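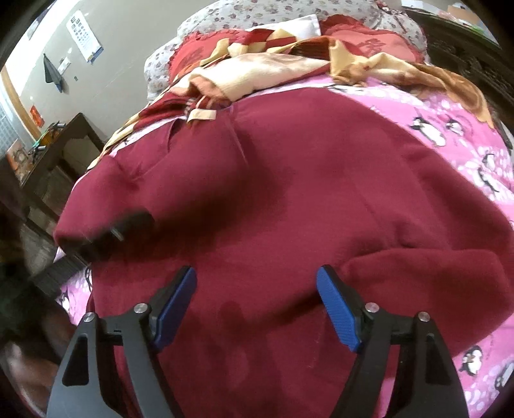
Maroon sweatshirt on the bed, Monday evening.

Guoqing Luo
Monday, 9:40 pm

1/ I moved to Ostside in August with one suitcase. Since then I try to buy all my clothes second-hand. A few people asked me how it goes, so I write it down in a short thread.

2/ First thing I learned: the size on the label means very little. A medium from one brand is a large from another. Now I carry a small tape measure and I check the chest and the sleeve before I even look at the price.

3/ The Skyrme market is the cheapest, but you must come early. By 10 the good coats are gone. I went at noon for a whole month and thought there are no good coats in this city.

4/ Noswood is more expensive and more tidy. They wash everything before selling. I paid 30 for a wool coat there, and the lining was torn only in one pocket. I sewed it in one evening – not beautiful, but my keys stay inside.

5/ For fleece: turn it inside out, wash cool, no softener, dry flat. My aunt told me this and I did not listen, so I lost two good ones.

6/ My rule for the closet is 16 hangers. When something new comes in, something old must go out. It hurts a little with the shirts.

7/ Somebody asked about shoes. I still buy them new. I tried used boots once and my heels were angry for a week.

8/ Next I want to learn how to fix a zipper. If you know a patient teacher near Ostside, please write to me. I can pay with dumplings.

1,232 likes · nearly 100 replies

We use cookies to improve your experience. Accept | Manage settings

Contact | © Verard | Back to top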